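We use cookies to remember your settings. Accept / Manage

January, 9:40 p.m.
By the tenant upstairs at Linden

Evening

The police came back to our street today. I want to write down the matter while I remember it well, and also to practice my English, which becomes lazy in winter.

In the night a person broke the side window of the Derkitz pharmacy and took the cash drawer. In the drawer there was 400 in notes and some coins. The medicines were not touched, or so the pharmacist told everyone who stood at the door this morning, me included. I heard the glass in my sleep and I thought it was bottles from the recycling. I am a little ashamed of that. I looked at the clock, it was 3, and I turned on the other side.

An officer rang all the bells in our building after lunch. She was polite and spoke slowly for me, although I did not need it so slow. I told her the hour and the sound. She wanted to know about a car, but I had heard no car. She wrote down even this.

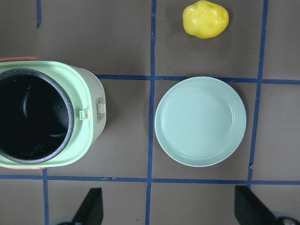 Does a witness have to sign something after such a talk?

The officer said that for now her notes are enough, and that I will get a letter if they need a signed statement at the station in Hiltura.

I was glad of this answer. The station is at the other end of the bus line and the waiting room is always full. When my bicycle was stolen I waited there the whole morning for a paper with a number on it, and the bicycle is still gone. But I kept the paper. It is in the folder with the rental contract.

In the afternoon I went down to buy onions at Trương, the grocery on the corner. The owner has a camera over the entrance, and it shows a piece of the sidewalk in front of the pharmacy. The police have taken a copy. He let me see nothing, and I did not ask. He only said that the person wore a hood and walked quite calmly. This word, calmly, stayed with me all the way up the stairs. I would prefer that he had run.

The neighbor from number 12 says it was boys. She said the same about the broken mailboxes, and in the end those were damaged by a delivery van. I told her we should wait. She did not like it.

I cooked late and ate at the window. They have put a wooden board where the glass was, and a light was on inside the pharmacy until eight.

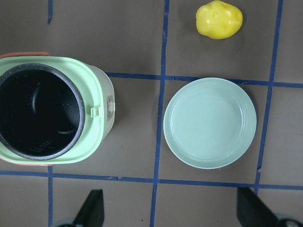

Before bed

The landlord has put a note downstairs. The street door must be locked after ten, and a lost key costs 100. I read it twice to be sure about the second part. My spare key is with my colleague, so tomorrow I must ask for it back.

I checked our door just now. It was open, with the doormat pushed under it. I moved the mat and turned the lock, and then I went down again to see if I had really done it.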